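Speaker notes — Clearing a work table as you go
Prekimcombe makers' evening, February. 15 minutes, then questions.

Opening (2 min)
Say who I am. Thank Domenica Camenzind for the room and for the loan of the projector.
Ask who cleaned their table before coming out tonight. Wait for hands.

Where scraps come from
Paper piles up faster than anything else we use. Test folds, backing sheets, wipes, labels gone wrong. At Skiten we swept it all up at the end of the day, and by then it was on the floor and in the parts trays.
Tania Marikar kept a tally one winter: 3,806 pieces picked up off the floor. Read the number slowly.

What changed
One bin, on the table and not under it. Tall sides, so light paper stays in. Clear, so you see how full it is without leaning over.
Small cups for small stuff — a cup next to the work catches a scrap before it gets an elbow on it. Empty the cup into the bin when you stop for a drink.
A white board over the tabletop. It wipes clean, and the wood underneath keeps its finish. Drawback: white paper on a white board is hard to spot. Mention the gray board we tried at Majumder, which showed every bit of dust.

Things people ask
Lid or no lid? No lid. People stop using it.
Do you crumple or stack? Crumple. Stacks slide, and they take longer.
How often to empty? At half full. Past that the top pieces fall out when somebody bumps the table.
Glue or paint on the paper: separate bag, goes out the same day.

Close (2 min)
Leave the last slide up during questions. Handout is by the door, Flamelach order sheet on the back — remind them the bins are sold in pairs.

Last slide 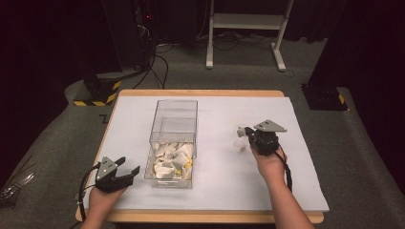 Scrap paper in the clear bin, small cup on the board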